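April, the Triderbridge kitchen-table set. All of it is done in simulation, with a person driving the arm by remote control from a desk across the hall.

The arm is a Franka, and the tool in these runs is a teal paddle-shaped utensil with a long green handle. Samira Hamdan and Rami Saab took turns at the controls. Each run is one showing of the task from start to stop, saved with the joint positions and the gripper signal. The set holds 130 runs so far, and we want 307 before anyone trains on it.

The operator gets several views of the same table and can switch between them while driving. Most people start with the wide one and change to the close one when the fingers get near the handle. 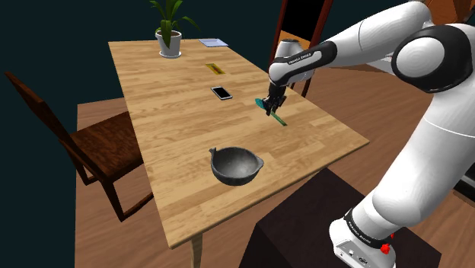 Wide view, with the utensil held over the table and its handle pointing down to the right.
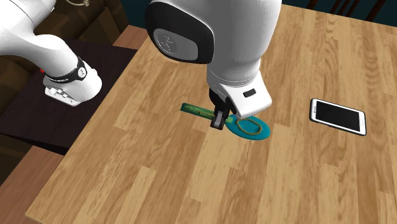 Close view, with the gripper finger right over the place where the handle meets the head.

Lama Abu Hammour wrote to ask whether we keep the runs where the operator hesitates. She trimmed the pauses from her own hand-guided set and found that the trained arm rushed the grasp, so she went back and restored them. She would also like to know if both operators use the same speed setting, as hers did not and it showed in the results.

We keep the pauses. The speed setting is fixed for everyone, at the slower of the two we tried. Runs are thrown out only when the control link drops or the operator calls a stop. Notes on each operator's runs are kept in a separate text file, and the next batch of 100 will use the same table and the same tool.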